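The Second Shift

Gladys Sánchez had packed parts at Dunne for nearly 138 months, and she knew because Payroll printed it on the letter. The letter said her job was changing. It didn't say to what.

The new job was a chair. She sat at the end of bench 3 and watched the arm pick, and when it missed she pressed a yellow key and it tried again. Raed Sfeir from Travport showed her the key twice.

"What if I press it and it misses again?"

"Press it again," he said.

Mercedes Ccori had been moved to Returns. They used to talk all shift, about Mercedes's sister and the bus and what to do with a whole pumpkin. Now Gladys ate at 11:30 and Mercedes at 1:00.

By February the target was 2980 picks. On the old line nobody had asked for more than they could lift. Gladys pressed the key and wrote the misses on a pad, although the arm kept its own list.

Raed came by and saw the pad. "You don't need to do that."

"I know."

He read it anyway. She had put down which side each block was tilted when it dropped. He asked if he could borrow the page, and she tore it off for him.

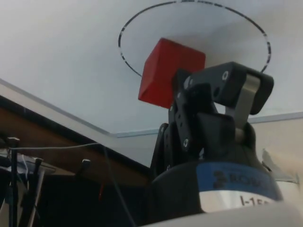
The red block, held up high.

The next morning the arm took the red ones lower down. Gladys had very little to write. Raed brought the page back with a coffee ring on it and said Travport wanted her to train the people at Adier, three weeks, hotel paid.

"How many people work there?" she asked.

He had to look it up. She put on her coat and went to find Mercedes before the bus.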